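Relent Matte Wall Paint for Workrooms
Supplied by Nillus, Paselville

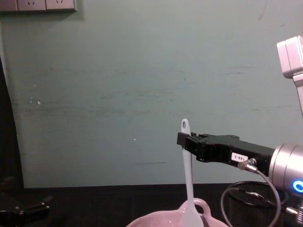
How soon can a newly painted wall be cleaned?
Wait 70 days after the final coat. Until then, light dust may be removed with a dry cloth.

Relent is an interior matte paint for workrooms, classrooms and shared offices. Two coats are advised on walls behind tables, where scuffs and smudges are most common. Outlet panels should be covered with tape before painting – the tape is removed while the second coat is still soft.

The standard range has 104 colors, including the Chambi group of pale greens. Color cards are sent on request.

Orders from schools and public offices are accepted in writing. Opened cans cannot be returned.

Page revised April 29, 2023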